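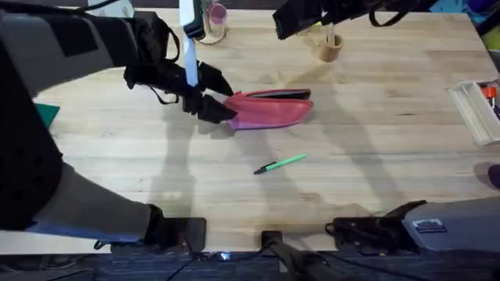 Workshop > Bench Tips > Grippers and Arms

Picking Up a Pen, and Other Humbling Experiences

by Gaspard Baudry
3 comments | 291 shares

I have been comparing grippers on a pair of bench arms since April, and if you ever want to feel better about your own hands, I recommend it. My niece Polyxeni can fill a pencil case while arguing on the phone. My arms need both grippers, several cameras and the kind of silence normally kept for golf.

The pencil case is still my favorite test. It's soft, it has a zipper, it folds up when you push it, and the things that go in it roll away. If a set of fingers can manage that, it can manage most of what you keep in a kitchen drawer. A wooden block tells you very little. Anything can pick up a block.

What follows is what I'd pass on to someone with two arms clamped to a table and a free weekend.

Start with the fingers you have

The first thing everyone does is order fancier fingers. I did. I bought the Vundon soft pads, then the Hamel long tips, and then went back to the plain angled black ones, which had been fine all along and were in the box under the bench. Run your test with the plain pair first and write down what goes wrong. You want a list of complaints before you go shopping.

For what it's worth, the Vundon pads were lovely on cups and hopeless on fabric. They smear a zipper pouch across the table like butter. The Hamel tips reach into things nicely but flex on anything heavier than a highlighter.

Give the pouch to one arm and the pen to the other

With one arm you spend the day chasing the pouch. With two, one can pin an end while the other goes in with the pen. Come in at a slant, toward the mouth of the pouch, and keep the jaws as narrow as the pen lets you. Wide jaws catch the lip of the fabric and the whole thing turns into a glove puppet. 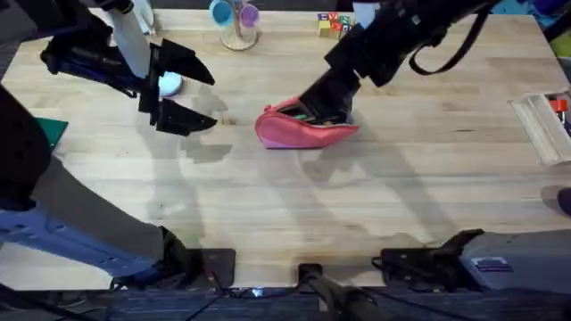

Right gripper into the mouth of the pouch, left one waiting with its jaws open.

Go slowly on the way out as well. Open the fingers a crack, back off along the same line you came in on, and only then swing away. I lost a good many pens to a cheerful exit.

Leave some junk on the table while you test. Cups, blocks, a tray. A bare table flatters every controller I've ever tried, and your kitchen doesn't look like that.

Hold the pen by the barrel, and check it from the wrist

The overhead camera will tell you the pen is straight. The overhead camera is an optimist. Look through the wrist camera before you move, and see how far the pen leans between the fingers. A few degrees is nothing. Past that, put it down and take it again, as you'd do with a screw that has gone in crooked (you would, wouldn't you?).
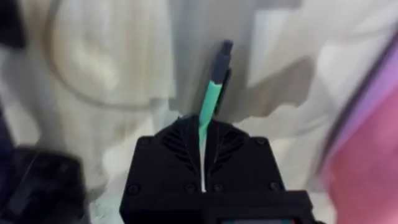
Marker in the jaws, cap end up, with a slight lean to the right.

Caps on, please. I ran a whole evening with them off and the table has a souvenir. Rubbing alcohol took off most of it.

Stavros Margaritis, who shares the bench with me, prefers gripping by the cap on the grounds that it's fatter. Then the barrel drops out of the cap, and we have a discussion.

Mind the shadows

Two arms throw a lot of gray over a pale table, and a controller that was trained in nice flat light can get ideas about it. Ours once spent a minute trying to pick up its own elbow. Try your runs with the lamp on one side, then the other, then off. If the results change much, fix the lamp before you fiddle with the settings.

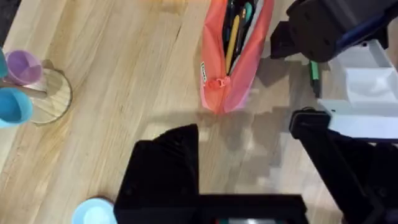 Picking a controller without losing a friend

We tried 2, the Nudmont and the Zimimum. The Nudmont is the quick one. It moves as if it's late for something, and it recovers well after a bad grasp, mostly by having another go before you've finished sighing. The Zimimum is slower and smoother and much kinder to fabric. I use the Zimimum for the pouch and the Nudmont for everything hard.

Don't judge either on the first good run. I keep a tally in a notebook, and we are up to 3,963 attempts. The early pages are full of exclamation marks and I can't look at them.

Small things

Tighten the table clamps before each session. They creep.

Loop the cables loosely and keep them off the near edge, where your sleeve will find them.

Wipe the wrist camera with a glasses cloth. A thumbprint looks very much like bad software.

If the zipper pull is tiny, tie a bit of ribbon through it. It's cheating - do it anyway.

Next time, the mug tree, which Stavros says will be easy.

Contact | Copyright 2021 Gaspard Baudry | Back to top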